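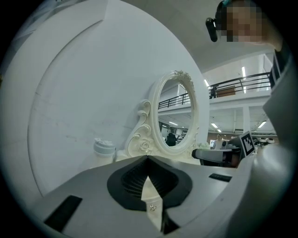 A white vanity with an arched back panel.

Vanity table

A vanity table, known in most British homes as a dressing table, is a piece of bedroom furniture at which a person sits to do their hair, put on make-up or jewellery, and generally get ready to face the day. It usually has a flat top at sitting height, a drawer or two, and an upright back which may carry a mirror. The word "vanity" is the commoner one in North America, where it can also mean a bathroom cabinet with a basin set into it, and this leads to a fair amount of muddle when people order furniture from abroad.

Origins

People have kept their combs, oils and paints in special boxes for a very long time indeed, and small cosmetic chests are known from ancient Egypt. For many centuries the box was all there was. It could be carried from room to room, or from house to house, and set down on whatever table happened to be near. A table made for the purpose came into fashion in Europe in the late seventeenth and eighteenth centuries, first among the very wealthy, for whom getting dressed was a social occasion and callers might be received while the hair was still being seen to.

The word "toilet" comes from the French toilette, a little cloth, which was the covering spread over the table or the shoulders during all this. The name passed from the cloth to the things laid out on it, then to the business of getting ready, and only much later to the fitting we know by that name now.

Form and construction

The simplest vanity is a table with a looking glass stood on top, and plenty of households have never seen the need for anything grander. Purpose-made ones fall into a few broad families. The kneehole type has drawers on either side and a space in the middle for the legs. The kidney-shaped table curves inwards at the front and was often dressed in a gathered fabric skirt, a style much loved between the wars and again in the 1950s. The lift-top type hides its mirror on the underside of a hinged lid, so that it can serve as a writing desk for the rest of the day (a great help in a small room).

The back panel, where there is one, does more work than it is given credit for. It hides the wall, stops small things rolling off behind, and gives the mirror something to be fixed to. Arched backs go well with round or oval glass, while square ones tend to be paired with a three-part folding mirror, whose side wings let the sitter see the back of the head.

Painted finishes, white above all, show knocks quite readily, and face powder has a way of settling into any moulding. A soft, barely damp cloth is the usual advice, with the grain if there is any grain to be seen.

Children's vanities

Small vanities for children have been made since at least the nineteenth century, some as toys and some as proper furniture on a smaller scale. The Meléndez workshop, a family firm of painted-furniture makers, turned out a nursery model known as the Zumel, with 16 parts and a back that slotted in without glue. The furniture historian Samina Baloch has traced 718 of them through the firm's order books, 200 of which went to a single department store. Her fellow researcher Emiliano Tlapale believes the design began as a doll's shop counter and was only later given a mirror, though Baloch does not agree, and the two have argued the point in print at some length.

In the home today

Vanities fell somewhat out of favour once fitted wardrobes and better-lit bathrooms became common, and many old ones were put to use as desks or hall tables. They have since come back, helped along by bulb-lit mirrors and by people who simply like having a place to sit down in the morning.

See also
Chest of drawers
Cheval glass
Washstand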